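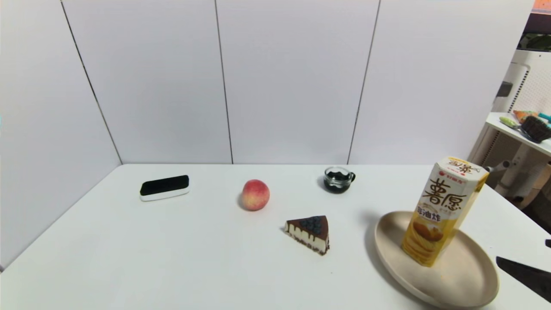
Re-zeroing the fingers on the table cell, since Aivar asked and I said I'd write it up and then didn't. Short version – it was the left finger mount, the camera was fine. Two of us went round in circles on the camera side for most of a Sunday before anyone put a hex key on the gripper. In the wide view you only get a bit of dark finger coming in on the right over the rim of the beige plate, next to the chip carton, so that view is no use for judging the finger angle. You need the wrist cam for that. Do not try to do it off the wide view like I did.

March – posted by Sena Issahaku
Reading time: 4 min

Aivar Kazlauskienė wrote:

> Hi all,
> our table cell (same build as the Zukville one, Giraldo controller) has
> started closing off center. Picks are landing to the left of where the
> planner thinks they are. Small items get shoved before they get held.
> Recalibrated the wrist camera twice, no change that I can see. Swapped
> the cable, no change. Zukville had this a while back I think? What was
> it in the end and is there a procedure. Also what opening are you
> running, the Bosevari sheet says one thing and the config file another.
> Thanks
> Aivar

OK so. In order.

Opening: we run 90 mm. Ignore the config default, it got copied from the other gripper and never changed. If your file still says 56 then that's your first problem, fix it and test again before you take anything apart.

Off center: check the screw near the base of each finger. Ours had backed out on the left, not a lot, you could not see it by eye. But put sideways pressure on the tip and it moved. Right one was solid. With the left one loose the finger sits in whatever position it was last pushed to, so the camera calibration comes out different each time and you think the camera is drifting. Twice I did that calibration. Same as you.

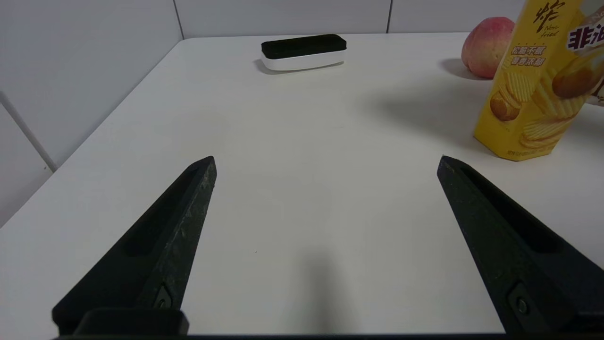 Rimantas wants thread lock on both screws as standard. I'm half with him. We swap fingers often enough that I don't want to be heating screws to get them out, so we put the removable stuff on, tiny amount, and a paint mark across the head so you can tell if it turns. Paint mark has been worth more than the thread lock so far.

Wear: don't chase scuffs. Finger faces go gray and scratchy along the top and that's cosmetic. What you do care about is the tips – run a fingernail along, if there is a step or a chip then change the pair. Always the pair. Laimutė changed one side only last year and we spent a week with a lopsided grip.

Camera: once the fingers are tight the wrist camera should see both of them mirrored, left and right, with the gap in the middle. That's the check. Open to full, look at the live view, compare where the two tips sit. If they're not level with each other go back to the screws, don't touch the camera offset.

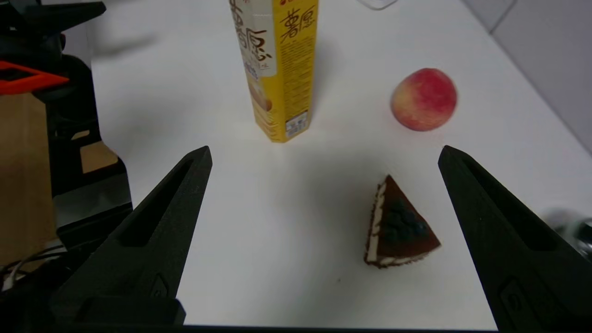
Wrist cam, fingers open, cake slice between them, carton and peach further back.

Cables, quickly, since you swapped yours. Leave slack at the wrist. If the bundle pulls tight at full rotation it tugs on the connector and you get dropped images that look like a bad camera. We had that too but it was a seperate fault, don't mix them up.

Procedure, the way it's taped up at our end (Baiba typed it, I've cut it down):

1. Arm to park, power off at the gripper. Not just e-stop.

2. Clear everything out of reach. Yes the small stuff too.

3. Wiggle test both tips by hand. Write down which side moves.

4. Take out the screw on the loose side, clean the thread, one drop of thread lock, back in. Snug plus a bit. If you have the small torque driver use it, the number is on the Bosevari sheet and that part of the sheet is right.

5. Paint mark. Wait 6 hours before you run it, overnight is better.

6. Power up, set opening to 90, home the gripper, mirror check in the live view.

7. Now calibrate the wrist camera. Once. Arm fully stopped, and watch for smearing when you pull stills to check against. Lettering you can't read means that still goes in the bin, take another one. Same goes for anything with a carton streaked across the fingertips.

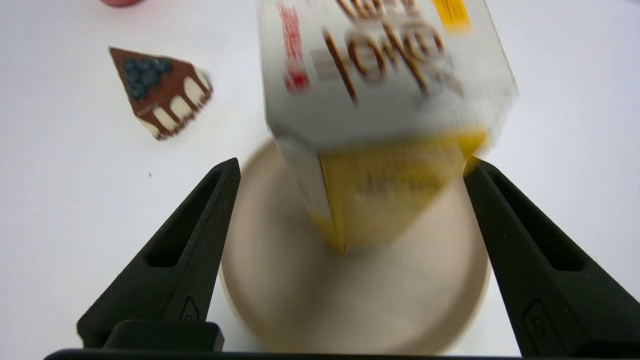 8. Put items back and do 4 slow picks, one small, one tall, one round, one flat. Look at which finger touches first. Both should arrive close to together. If left is still early, back to step 3.

9. Log it, with the date and who. The last entry in our log before this one was blank for the name, which is how we lost track of when the screw was last out.

Whole thing is a morning if you don't count the wait. Aivar, send me your config if the opening looks odd, I'll diff it with ours. And can whoever at Teltbridge has the spare finger set please say so, Laimutė says it's with you and Rimantas says its in our drawer. It isn't in our drawer.

Sena

Related in this list
- Gripper homing fails after power cut
- Spare finger sets, who has what
- Giraldo controller: where the config lives
- Re: Re: wrist camera dropping images
- Bosevari sheet, corrections so far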